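Prollo Prudel Travel Tripod: is the cheap one good enough?

12/25/24

I put off buying a travel tripod for years. I had a big heavy one that lived in the closet, and every time I packed for a trip I looked at it, picked it up, put it down again and left without it. So when the Prudel went on the Prollo site for $159 I figured I'd give it a shot. The one everybody on the forums wants is the Kikuchi, and that's $298 before you add a case. I've borrowed one and it's lovely! But I wasn't going to spend that on something I mostly use for night shots and family photos.

I've had mine since October and used it most weekends, so I think I can say something useful about it now.

What you get

The tripod, a ball head (already screwed on), one quick release plate, a little hex key and a drawstring bag. The bag is thin and I stopped using it pretty fast. The plate fits the Arca style clamp on my other gear, so I can swap between this and my desk stand without changing anything.

Setting it up

The legs fold back up around the head, the way most travel tripods do now, and they open with twist locks. I was always a flip lock person and I grumbled about it for the first week or so, but you can grab all the locks on one leg in one hand and loosen them together, and after a while it gets really quick. Make sure you tighten them properly though. I didn't once, and one leg slowly sank while I was busy fiddling with my shutter speed.

The center column comes out and goes back in upside down if you want to get low. It's a bit of a pain and you end up with the camera hanging between the legs, but for mushrooms and that kind of thing it works.

How steady is it?

With my small mirrorless body and a 35mm or 50mm lens, very. I've done long exposures down by the river and they came out sharp as long as I kept the center column down and used the self timer. Raise the column all the way and you'll see it wobble if there's any wind. I also tried it with a friend's big telephoto zoom and wouldn't do that again, the head just droops a little after you lock it and you have to aim high to make up for it. The Kikuchi didn't do that. If you shoot birds, save up.

There's a hook under the column for hanging your bag. Use it, it helps a lot. 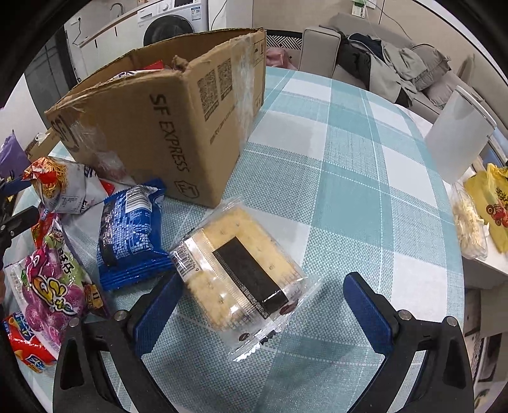 Posted by the Prellby gear desk
Reviewer and shop blogger

Things I'd change

The rubber feet. One of mine keeps working loose and I've already found it once in the bottom of my backpack. A dab of glue would fix it, I just haven't gotten to it. The panning knob is also tiny and right next to the main knob, so with gloves on I loosen the wrong one pretty much every time. And I wish they'd throw in a second plate, because buying one separately is annoying when you've only just paid for the tripod.

Weight is fine. It isn't the lightest out there, but it goes in the side pocket of my pack and I forget about it until I need it (the old one never let me forget!).

Warranty and ordering

It comes with a 5 year warranty on the legs and 3 on the head. You have to register it to get the full time, so do that when you open the box. We have it in black and in gray at the same price, and spare feet and plates are listed under accessories.

Would I buy it again? Yes, for what I shoot. If your camera bag is mostly small lenses, get the Prudel and put the rest toward a decent strap or a night somewhere dark.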